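The Vonent quote came in at 1117 a unit and the Gallardo quote at 1111. For six dollars, my boss said, I could pick whichever one I liked.

I didn't like either. The budget line said 200 for hand-held grippers, and it had said 200 since February, when somebody at Jamora typed it in as a placeholder and went on leave. I had 6 people starting Monday and one gripper between them.

I called Gallardo first. The man there wanted to know the payload.

"Small stuff," I said. "Whatever people have at home."

"Is that cups or is that furniture?"

"Cups."

He said he would send a revised sheet. It came an hour later with the same price and a longer warranty.

Vonent put me on hold. While I waited I made a column for spare finger pads, then one for screws, then one for shipping. The total got worse each time. I took out shipping and put it back in.

My boss leaned over the divider. "Would they share?"

"Six people in six apartments?"

"In shifts."

I wrote down shifts. Then I opened the folder from Ziner, where they had been working with the same kind of tool all fall, to see how much room a person needed. 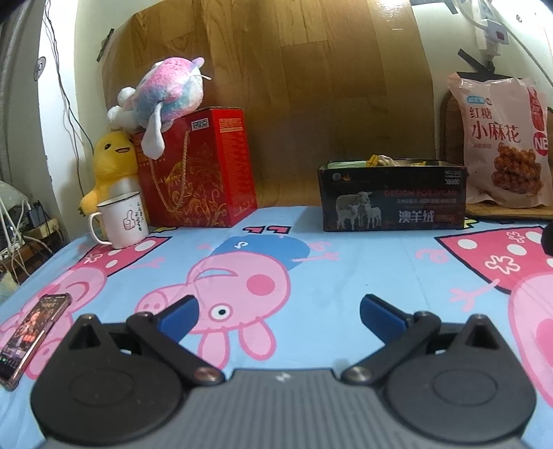 Gripper over the bedsheet, with the mug and the gift box at the back.

I looked at it for a while. The finger pads were blue. I went back to the spreadsheet and changed "pads, black" to "pads, blue."

Vonent picked up. I asked what they could do on two units, and the woman asked me to spell Jamora.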